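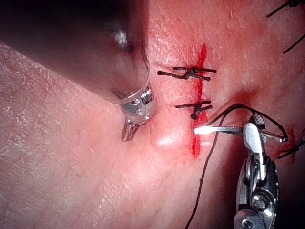 Solange meinte heute früh, sie wisse nicht mehr, wozu sie eigentlich noch die Hände desinfiziere, wenn sie danach doch nur neben dem Niretti steht und zuschaut. Hat mich den ganzen Vormittag beschäftigt, deshalb landet es hier im Heft.

Kategorie: Werkstattbuch / Nahtlabor

22. April 2020

Also, zum Stand: Einzelknopfnähte, schwarzer Faden, gebogene Nadel, alles wie gehabt. Seit Januar sind wir bei 286 protokollierten Stichen, davon 270 ohne Eingriff von Hand. Klingt super (ist es auch!), aber Telmo hat früher genäht und sitzt jetzt am Protokoll, und man merkt ihm an, dass ihm das nicht schmeckt. Er sieht am Faden sofort, wenn die Spannung nicht passt – das steht in keiner Logdatei. Ich hab ihm vorgeschlagen, dass er jeden Tag 10 Stiche selbst setzt, einfach damit die Finger es nicht verlernen, und Solange will gleich mitmachen.

Elfriede fragt wegen der Schichten. Eine Person pro Lauf würde rechnerisch reichen, ich will trotzdem zwei, eine an der Konsole und eine am Tisch. Bitte nicht wieder über Mittag alleine laufen lassen!

Offen: Nadelhalter rechts, Gelenkspiel nachmessen. Fadenvorrat bei Bornik nachbestellen, Telmo hat die Liste.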